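Looking After Cushions, Covers and Other Soft Things Around the House

I have been putting off writing this page since August, mostly because every time I sat down to do it I got up again to check something in the linen closet and came back an hour later with a pile of pillowcases. But so many of you have written in about flat cushions and tired covers that here it is at last, all in one place, and I hope you'll forgive me if I wander a little!

Start with the cushions you lean on

The cushions that need the most attention are the ones that get used every day, the ones behind your back or under your elbow. We have a whole family of them in the living room, and they go flat in the middle long before the edges give out. Give each one a good squeeze from the sides every evening (I do mine around nine, when I'm turning off the lamps) and turn it over once a week. It takes no time at all, and you'd be surprised how much longer the filling stays springy.

If yours have zippered covers, open the zipper now and then and work the filling around with your hand. Feel for lumps in the corners and pull them apart gently with your fingers. Polyester filling will forgive almost anything. Feathers like to be shaken outdoors, and foam should just be left to air somewhere shady.

Blues, teals and greens

Strong colors are a joy and a worry. I love a teal cushion more than I can say, but I have ruined one by washing it too warm, and another by drying it on a sunny windowsill where it faded in a stripe. Turn the cover inside out, use cool water and a small amount of liquid soap, and dry it in the shade. Before the first wash, dampen a corner of a white cloth and press it on an inside seam. If color comes off on the cloth, wash that cover by itself until it stops.

Watch what sits against the fabric, too. Metal with a rough edge or a screw standing proud can pull threads, and so can belt buckles, bag clasps and the underside of a laptop. Run a fingertip over anything hard before you rest it on a cushion you care about.

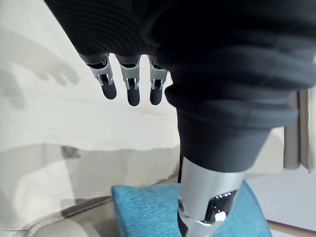 Ribbed and stretchy black fabric

Black ribbed cloth shows every bit of lint in the county, and the lint settles right down into the ribs where a sticky roller can't quite reach. Go with the ribs first, using a soft clothes brush, and then across them with a barely damp rubber glove. Short little strokes are best. The fluff gathers into a roll and you can just pick it off.

When a ribbed cover or sleeve bunches up into thick folds, don't tug it from one end, as that only stretches the part you're holding. Ease it along a bit at a time with both hands, the way you'd put on a pair of tights, and smooth each fold before you start on the next. For washing, use cold water and a mesh bag, and dry it flat on a towel. I never hang mine anymore, not after the hem on my favorite one grew by two inches.

Shiny metal nearby

Lamp stems, chair legs, the tube of a floor fan, whatever you have standing near your soft furnishings, all of it collects fingerprints. Please don't spray polish straight at it! The mist drifts, and it leaves a dull spot on fabric that is very hard to get out. Put the polish on the cloth, a small dab, and wipe in one direction. Then buff with a dry corner. For slots, hinges and little recesses I keep an old soft paintbrush in the drawer, and it lifts the dust out beautifully without any liquid at all.

A mild mix for spots

My neighbor Gwenaël Cordier gave me her recipe years ago and I still use it for most things. Stir 2 teaspoons of plain dish soap into 300 milliliters of cool water until it's sudsy, then dab on just the foam with a white cloth. Work from the outside of the spot toward the middle, and follow with a second cloth wrung out in clean water. Press with a towel and let it dry on its own, away from the radiator. Try it on a hidden spot first, especially on velvet or anything with a sheen.

Putting covers away

Wash everything before you store it, even if it looks clean, and let it dry all the way through, seams included. I fold my spare covers loosely and slide each set into an old pillowcase with a note pinned on the front saying which cushions they fit. Zippers go closed, with the pull tucked in. Don't pack them down hard, especially the ribbed ones, and take them out for a shake when the seasons change.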